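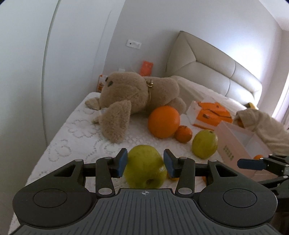
I finally got to hear Gudrun Rieger talk about her new book on small lenders in a credit crunch, and I came home with more notes than I can fit in one post. She spoke at the Potville library on March 15, 2024, to a pretty full room (for a Friday night!). Her main point is that small firms mostly go under over timing. The orders are there, the money is owed to them, and the bank shortens the credit line anyway. She likes to explain it with a fruit seller, and it works fine with a pear and a couple of oranges on a bedspread too: you can own perfectly good stock and still have no cash on the day the rent comes due.

The best part for me was the chapter on Tinico, a packaging maker with 22 employees. Their bank gave them 3 weeks to pay back a loan they'd been rolling over since 2000. They got through it by asking customers to pay early for a small discount — something I would never have dared to do when I ran my own shop. 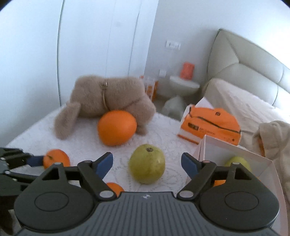 What comes next

Ansel Ruiz-Ortega from Horitz, the local credit union, was there as well, and he pushed back a bit. He thinks the book is too hard on banks and skips over owners who never look at their own books. I'd pay to hear those two go at it for a full evening, and I may get my wish — they're both on the program in Begay in April. The book runs long in the middle, but I'm four chapters in and still underlining things.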